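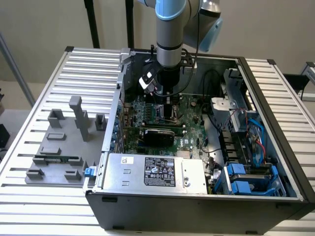
Savomora Community Help
Desktop Hardware > Memory and Processors

Reseating memory in an older office tower before it is passed on

Posted by Comby
27/08/2023

Our office is preparing a group of retired desktop towers for transfer to a neighboring department. There are 17 units, all of the same pattern, with the power supply along one edge, blue plastic drive caddies and a blue release latch at the end of the power supply. Of these, 16 start normally. The remaining unit powers on, the fans turn, and nothing is shown on the monitor. Its inventory number is 1369, in case other members of this office are reading.

The following has been done so far. The monitor and its cable were exchanged for a set known to be good. The unit was disconnected from the wall, laid on its side and opened. Dust was removed from the heatsinks with compressed air. The small battery on the board was replaced in March and has not been touched again.

I should be grateful for guidance on two points. First, should the memory modules be taken out and tested one at a time, or is it acceptable to press them down where they are? Second, is it necessary to remove the processor as well? Our written procedure does not mention the processor, and I would prefer not to disturb it without good cause. 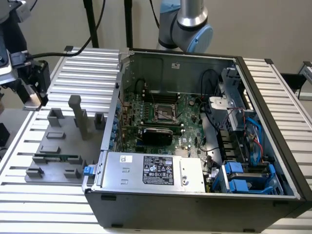

Pálfi replied:

Please take the modules out. Pressing on a module that is already crooked in its slot can damage the slot. Disconnect the power cord, hold the power button for a few seconds, and touch bare metal on the case before reaching inside. Open the clips at the end of the slot and lift the module straight up by its edges. Wipe the contacts with a clean, dry, lint-free cloth and allow nothing to fall into the slot.

Return one module only, to the slot that the manual lists first. Match the notch in the module to the ridge in the slot and press evenly until the clips close. Start the unit. If there is a picture, shut down, disconnect the cord again and add the second module. If there is none, try the other module alone in the same slot. A module that fails in a slot where its partner works should be set aside and labeled.

As to the processor, leave it until the memory has been ruled out. It requires fresh thermal paste each time the cooler is lifted, and the contacts are easily harmed.

Isus replied:

same thing happened with ours, it was the graphics card. take it out and use the video port on the back if there is one. worked for us 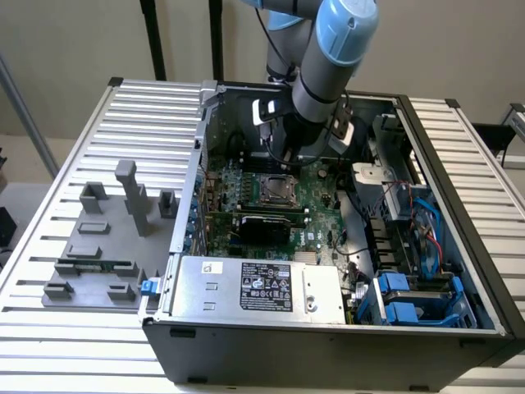 Comby replied:

Thank you both. The memory was tested as described, and each module gave the same result, so the processor was then removed under the supervision of our technical desk. I would ask members who reach this stage to take particular care. With the metal retention frame in place and the socket empty, the contact pins are exposed through the square opening, and a dropped screw or a sleeve could bend them. We have since placed the plastic cover from a spare board over ours.

The suggestion from Isus will be tried next. The board does have a video port at the rear. I will report under request 1485 once the card has been removed and the unit put back together.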